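Tarkance Roof Light Bar: My Review After One Winter
By Skye Yule
July

I drive an old station wagon with all-wheel drive, and in the winter I use it every day on the road between Letdale and Givbridge. This road has no street lamps and many deer. The factory high beams are good on a straight road, but in the curves they show very little of the sides. So I bought the Tarkance light bar, the 40-inch model, and I want to share my experience with other owners.

What is in the box

You receive the bar, two brackets, a wiring harness with a relay and a fuse, a switch for the dashboard, and a bag with screws. The instructions are four pages and the drawings are very small. I had to read the part about the relay three times. One washer was missing from my bag, and I took a similar one from my garage.

Installation

The brackets are made for roof rails, and on my car they fit well. The bar itself was mounted quickly. The cable was the difficult part. I wanted to bring it down along the windshield and under the hood without drilling, and for this I needed a second person. My neighbor Donnie Munro helped me, and together we finished in 4 hours. He has done this work on two trucks before, so a beginner should plan a full day.

Please check the law in your state before you use a bar like this. In many places it must be switched off, or even covered, on public roads. I use mine only on the private forest road after the Haldane farm, where I have permission to drive.

Light and noise

The light is white and wide. I can see both ditches clearly, and also the branches which hang over the road. In heavy snow it is worse than the normal low beams, because the flakes reflect everything back to the eyes. In fog I do not use it at all.

The wind noise surprised me. Above 40 miles per hour there was a whistle, quite high, and my passengers complained. I put a rubber strip on the top fins and now it is much lower, but I still hear it with a side wind. A strip like this should be included in the price.

Water did not come inside the housing during the whole winter. The paint on the left bracket has started to come off near the bolt, and there is a little rust.
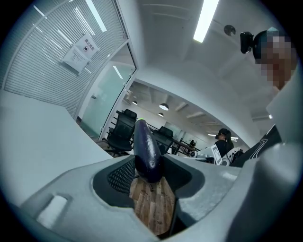
My rating

I give it 4 stars from 5. The light is strong and the housing is solid, but the instructions are poor and the whistle should not be the problem of the customer. If you drive mostly in the city, you do not need it. For dark forest roads I would buy it again, maybe in the shorter size.

Contact the editor | Copyright Letdale Motoring Pages | Back to top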